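Ticket: left gripper drops or misses plate rim
Cell: Drorow bench cell, two arms
Opened: Sunday, May 20, 2018
Status: monitoring
Priority: normal

Symptom
Left arm closes on the rim of the flat plate and reports a grip, then loses it on lift. Right arm unaffected. No fault code on either controller. First noticed after the left finger pads were changed.

Checks
1. Supply and air gap at the wrist connector: in order. Connector reseated anyway.
2. Finger zero: out by a small amount on the left gripper. Reset with the Tronusance tool, fingers fully closed, arm parked.
3. Close force: set to 200 on the right and 541 on the left. The left value looks like a leftover from the metal jig job. Changed to 200.
4. Table height in the left arm's frame: too high, so the fingers stopped short and held only the lip of the rim. Touched off again at the near edge of the mat and saved.
5. Cable along the left upper links: clip moved one link down. It was pulling at full reach.
6. Cycle count on the old pads when removed: roughly 2,000.

Test setup
Plate flat on the mat, mug tree and corn basket left in place, right arm held with its gripper open. Left arm runs the approach at reduced speed. Stop at the rim, check finger height, then close.

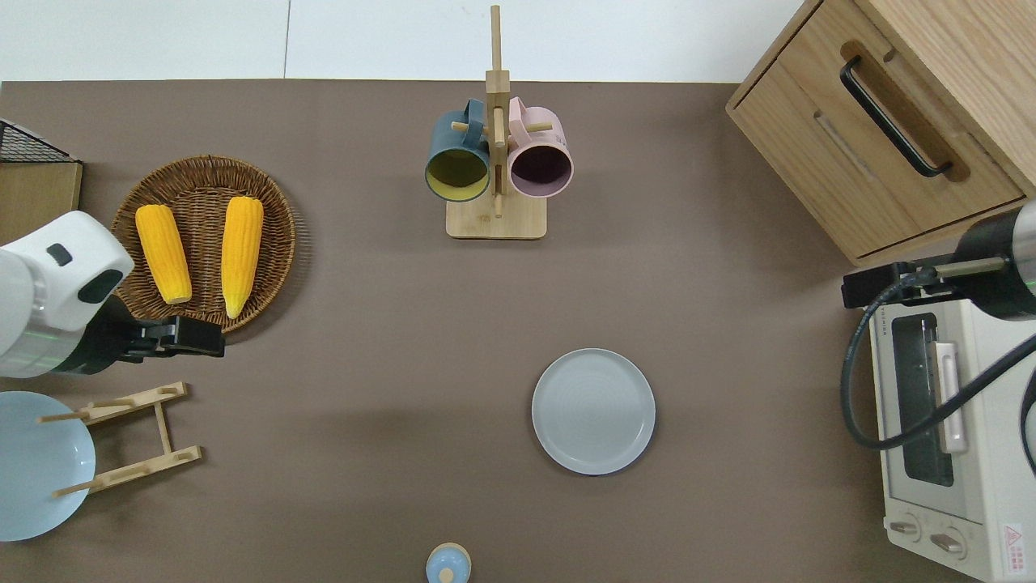
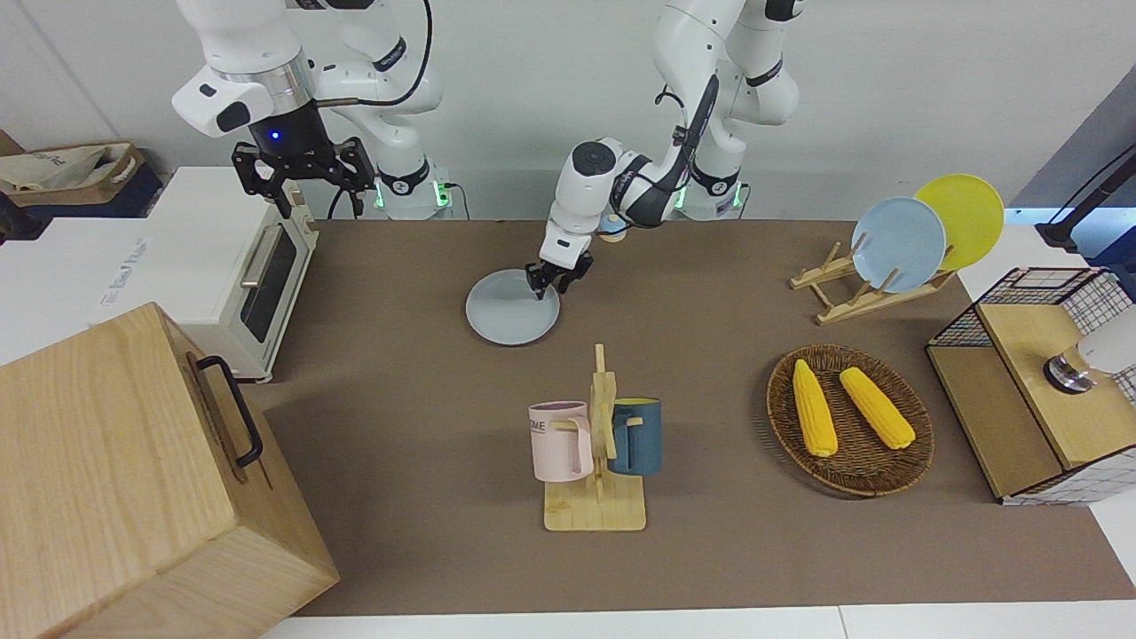

Gripper at the plate rim, left arm, in the second and third views.
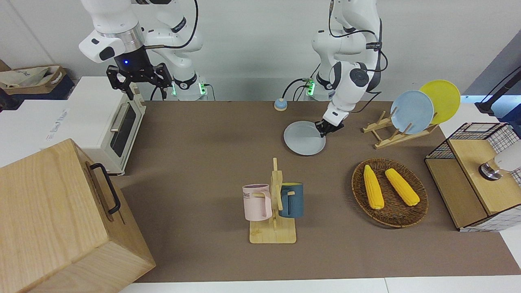
Update from Lei
Same fault on the Postorness cell in June last year, also after a pad change. Resetting zero cured it for a day and then it drifted. Check the two small screws behind the left finger carrier before you close this. Ours had backed out. Also, please write the new table height on the cell sheet, the old one is still in the startup file and will load again at the next restart.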